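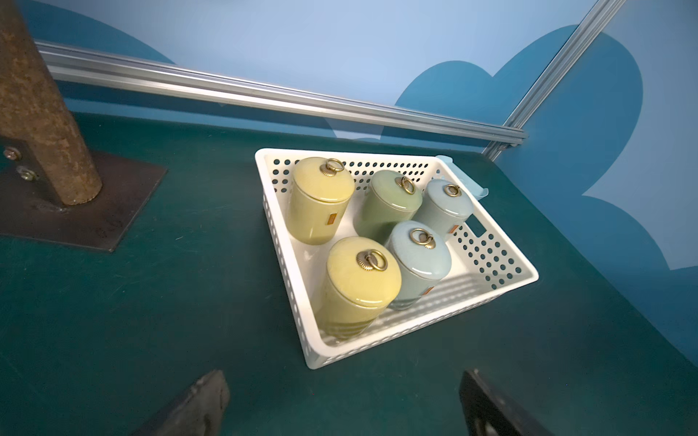 ## 4. Checking and replacing the cabin fuse block

This section applies to Lelteo vans fitted with the Prastetti auxiliary fuse block. For vehicles with the Bravo towing package, read section 5 before starting, as the trailer feed bypasses the main isolator.

**Caution:** The auxiliary block stays live with the ignition off. Disconnect the negative battery lead before removing any cover.

### 4.1 Preparing the vehicle

1. Park on level ground, apply the park brake and switch off the engine.
2. Remove the key and keep it at least two metres from the vehicle. Keyless models can wake the body module if the key is in range.
3. Wait 60 seconds for the body module to power down.
4. Open the bonnet and loosen the clamp on the negative terminal with a 10 mm spanner. Tuck the lead clear of the battery post.

Note: Disconnecting the battery clears the clock, the radio presets and the window travel limits. Reset the windows as set out in 4.4.

### 4.2 Removing the old block

1. Slide the driver's seat fully back.
2. Pull the lower dash trim towards you at both bottom corners. The clips are stiff on vehicles that have not been opened before – use a plastic trim tool, as a screwdriver will mark the panel.
3. Press the grey locking tab and lower the block on its hinge.

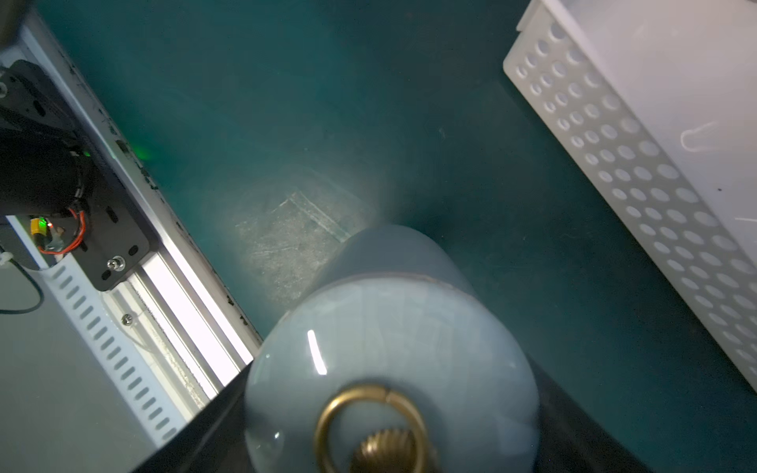
4. Unplug the wide connector first, then the narrow one. Pull on the connector body and never on the wires.
5. Undo the mounting screws and lift the block out. The screws are not magnetic and are easily lost behind the pedal box.

Check both connectors for green corrosion or browned plastic. A browned connector must be replaced together with the block. Cleaning the pins with solvent is not an accepted repair under the Gradthorpe service plan.

### 4.3 Fitting the new block

1. Confirm that the new block is marked 12 V. The 24 V version has the same housing and will fit the bracket.
2. Transfer the fuses one at a time, keeping each rating in its original position.
3. Refit the mounting screws finger-tight, then tighten to 6 Nm.
4. Reconnect the narrow connector, then the wide one. Each should click.
5. Raise the block until the locking tab engages, and press the trim back into place.

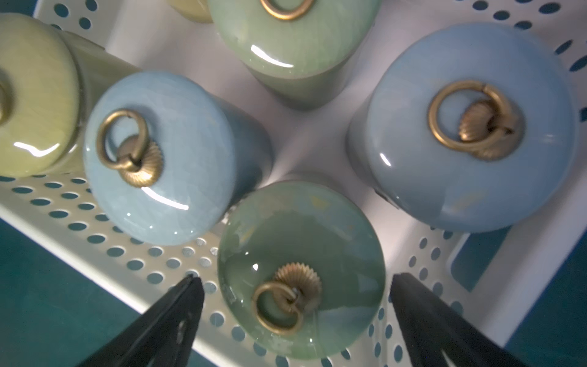 ### 4.4 Testing

1. Reconnect the negative battery lead.
2. Start the engine and hold it at 2000 rpm with the headlights, demister and rear wiper switched on.
3. Check that the battery warning lamp goes out.
4. Lower each window fully, raise it fully and hold the switch up until the motor stops.

If the warning lamp stays on, switch off and repeat 4.1 before inspecting the connectors. Do not fit a fuse of a higher rating to clear a fault.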